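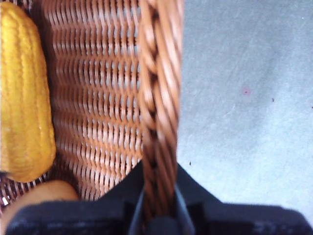
Print | E-mail

26 May 2024

I filled up in Midevmont last week and the guy ahead of me was photographing the pump. I asked him why, and he said he sends the price to his brother every time they change it, so they can complain together. I went home and started digging, and I've been reading about oil ever since!

A lot of you have written in to ask why our prices jump within hours when there's trouble near a pipeline or a shipping lane, but take weeks to drift back down. Lihua Wei, who used to buy fuel for the bus depot, walked me through it over the phone (twice, I'm slow with this stuff). Station owners price for the next delivery. If they think the next truckload will cost more, they raise the sign now so they can pay for it. When wholesale prices fall, they're still selling the expensive gas they already bought - and they aren't in any hurry if the station across the road isn't either.
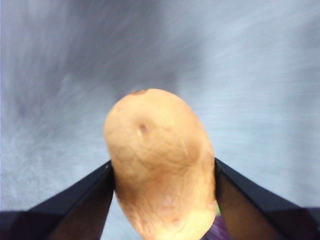

The other thing she told me is that a threat can move the price as much as an actual shortage. Traders are buying oil for delivery months out, so a rumor about a closed strait gets baked in long before a single tanker turns around. Then there's insurance. Ships going through risky water pay more for cover, and that gets passed along too.

Rongrong Hou wrote from Vonditberg to say her heating oil dealer is offering a fixed price through September for anyone who orders 400 gallons, and should she take it? I'm no expert, but I'd read the part about delivery fees first, and I'd ask what happens if the market drops. Reinhold Albers signed up for one of those 2 winters ago and is still grumbling about it.

I'm hoping to get Lihua to come talk to us in person, probably in the back room at Flillo. It only seats 13, so drop me a line if you want a chair. And if you have an old fuel bill lying around, please bring it - I'd love to compare what we've all been paying.

Print | E-mail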